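Second progress report to the Givulside Fund
Project: Wandedar House, shared household services
Period covered: spring to September

Dear colleagues of the Fund,

With this report we want to inform you how the grant was used in the second period, what went well and where we are behind the plan. The financial table was sent separately by our bookkeeper, therefore I repeat here only the figures which are needed to understand the text.

1. Opening hours and visitors

Wandedar House is now open on 4 mornings in the week and one evening until half past eight. In the first report we had 40 households registered. At the end of this period we have 43. The growth is smaller than we hoped. Two reasons were given to us at the desk: the bus from Lolia was changed and does not stop any more at the lower bridge, and many families in that part of the town did not know that registration is free. We have printed a new leaflet in which the word "free" is in the first line, and the school in Lolia has agreed to put it in the bags of the children.

2. Language table

The language table meets in the front room after the morning opening. In the application we promised one group, but the level of the participants was very different and the beginners stopped speaking. We divided it into two groups in June. The beginners' group has 8 places and they are all taken. The second group is more free, they read letters from the council and the electricity company together and practise telephone calls. This was the wish of the participants themselves and it was not in our plan. We ask the Fund to accept this small change of content. It has no cost.

3. Laundry room

The laundry room is used on every opening day. Booking is done on a paper list beside the door, as the online calendar was too difficult for many users and we have closed it. One wash costs one token and the tokens are sold at the desk. The income from the tokens covers the washing powder and part of the water, but it does not cover the electricity, and we will come back to this in the budget for next year. 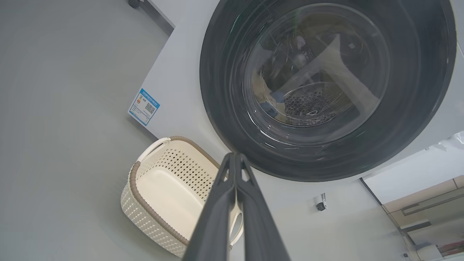

Reading time: 4 minutes

In the summer we had a discussion about the rule for bedding. Large blankets take the place of a whole morning, and some users found this not fair to the others. The rule is now that blankets can be washed only in the evening opening. We will look at it again before winter, when the need for blankets is bigger.

4. Repair mornings with Kingi

The cooperation with the Kingi workshop began one month later than planned. Their insurance had to be changed before they could work in our building, and the paper for this came only in May. After this the repair mornings took place as agreed. People bring mostly lamps, kettles, trousers with a broken zip and children's bicycles. For bicycles we do not have enough space in the corridor, and when it rains this is a real problem. The owner of the building has been asked for permission to use the covered part of the yard. We have no answer yet.

5. What is behind the plan

The garden beds were not built. The offer for the wood was much higher than in the application and we did not want to decide it without you. The money for this line is not spent. We see two possibilities: to build fewer beds, or to move the sum to the roof over the bicycles if the owner agrees. Please tell us which you prefer, if possible before the end of the month.

The short questionnaire for users is also late. It was translated, but the first version was too long and the people at the language table told us this very clearly. The new version has one page.

6. Next period

We will continue all opening hours as they are now. The second visit to the school in Lolia is planned for after the autumn holiday, and the questionnaire will be given out at the desk in the same weeks. The answers will be attached to the final report.

With kind regards,
The coordination office, Wandedar House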